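What the second bench is going to cost us

I have put off writing the budget post for a while, mostly because the spreadsheet kept changing. It has now stayed the same for two weeks, so I'll put it down while I remember why each number is what it is.

We run one two-arm bench at the moment. Mwanaisha wants a second one going by January, and I'm the one who has to say what it costs and what can wait. I do the ordering, so I tend to hear about it when something is missing.

Arms and grippers

The arms are the big line and there isn't much to decide. We looked at a cheaper pair from Skakov and the specs were fine, but we would have needed different spare fingers, different cables and a second set of setup notes. I'd like to keep one drawer of spares for both benches. The quote for a matching pair is good until the end of the quarter, and delivery is 16 weeks, so the order has to go in before anything else is settled. Sorin has asked for a spare gripper as well. I've put it in. Last winter we lost nine working days waiting on one.

Frame and rail

Aluminium extrusion from Orkby, cut to length. They charge per cut, and last time I sent them a drawing with four lengths that differed by a few millimetres for no good reason. This time Necati redrew it so most pieces are the same. That brought the frame down by $340, before freight. The front rail is a separate order because it needs the slots, and the two arm brackets bolt to it.

I've also allowed for end caps. We skipped them on the first bench and I have caught my sleeve on that corner more than once.

Walls

Patterned fabric again. It's cheap and easy to swap when we want a different background, and I bought ours as a remnant in Cakgate. I have budgeted for three walls plus one spare length. Melahat thinks we should get plain grey for the second bench so we can compare. She may be right, and at that price we can do both.

Power and cables

This is where I went over last time. Every item is small and I didn't write half of them down. Power strips, USB leads in two lengths, cable ties, adhesive clips, a couple of fuses. I've given it a line of its own now, with 20 per cent on top. If there's money left in it by March I'll be surprised.

Things to pick up

Müzeyyen looks after the objects the arms work with. She gets $40 a month and spends it at the discount shop and the Saturday market - clocks, bowls, pen holders, boxes, whatever is a useful size. I used to lump this in with office supplies, and then couldn't work out where the office supplies money had gone. Kitchen scales come out of the same amount. For two benches I've doubled it, although she says she won't need all of it because the two can share a shelf.

What I've left out

No new table. We have one in storage that is the right height, and its top is no worse than the one we use now. No second computer until we know whether the Urquijo one can handle both. Necati thinks it can and is going to test it on Friday. If he's wrong, that is the largest thing missing from this plan and I'd have to move the spare gripper to next year.

I have also left out shelving, because a wire rack turns up in the hard rubbish often enough around our way.

The first bench, which is what all of this is priced against:
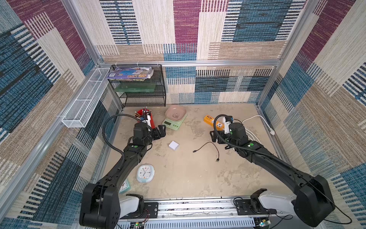
Order of buying

Arms first, then the front rail, then the rest of the frame once Necati has checked the storage table with a tape measure. Fabric and cables can wait until the frame is standing. I'll post the final figures when the freight invoice comes in.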